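Chapter 4
Reading the War Film

"Based on true events"

Most war films open with a promise. White letters on a black screen tell us that what follows is true, or nearly true, or drawn from the memories of people who were there. Students tend to take that promise at face value. This chapter asks you to stop doing so.

Take Stindel, a black-and-white picture about a rifle company holding a river crossing in January. It runs 58 minutes before a shot is fired, and for decades critics have called it the most honest film of its kind. Honest about what? The men wait, they complain about boots, they write letters. That feels real to a viewer who has never waited at a river crossing, and it may well be real. But a slow film can lie as easily as a fast one. The director, Gamage, spent the war in an office and got his dialogue from two novels.

Cilska has the opposite reputation. It is loud and sentimental, and its hero survives a fall that would kill a horse. Reviewers laughed at it. Yet its script came from a diary kept by a field nurse, and 49 of its scenes can be matched to entries in that diary. Even here some caution is in order. The nurse wrote up her diary after the war, and we have only her word for what was in the first notebooks.

What the camera can't vouch for

Anoma Siddiqui, whose essay is reprinted at the end of this chapter, argues that viewers judge truth in a war film by its texture. Mud, grain and shaky framing are read as proof. She is right that audiences do this, though I am less sure than she is that they always did. Her evidence is a set of letters sent to one fan magazine, and people who write to fan magazines are an odd sample.
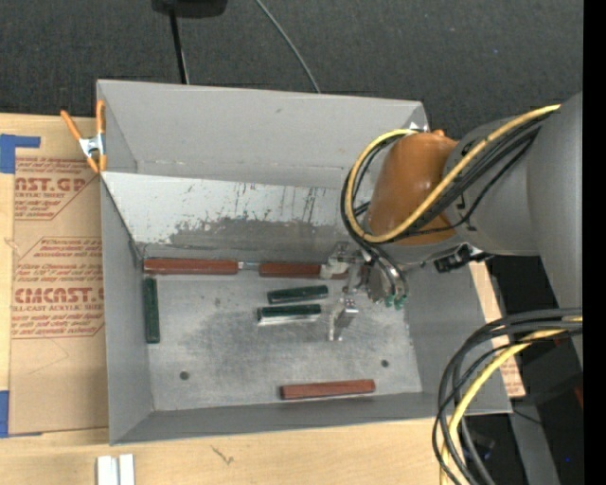
Her stronger point concerns endings. A war has no last scene, so a film must pick one, and the choice tells us what the makers wanted the war to have meant. Nalinen ends with a wedding. The novel it came from ends with a court-martial. Both endings were praised in their day as true to the spirit of the conflict, sometimes by the same critics.

As you read on, keep a few questions at hand. Who says the story is true, and how would they know? What was cut? Who paid for the film, and what were they hoping to hear? You will seldom get full answers. We begin with Stindel, and with the letter scene that opens its second reel.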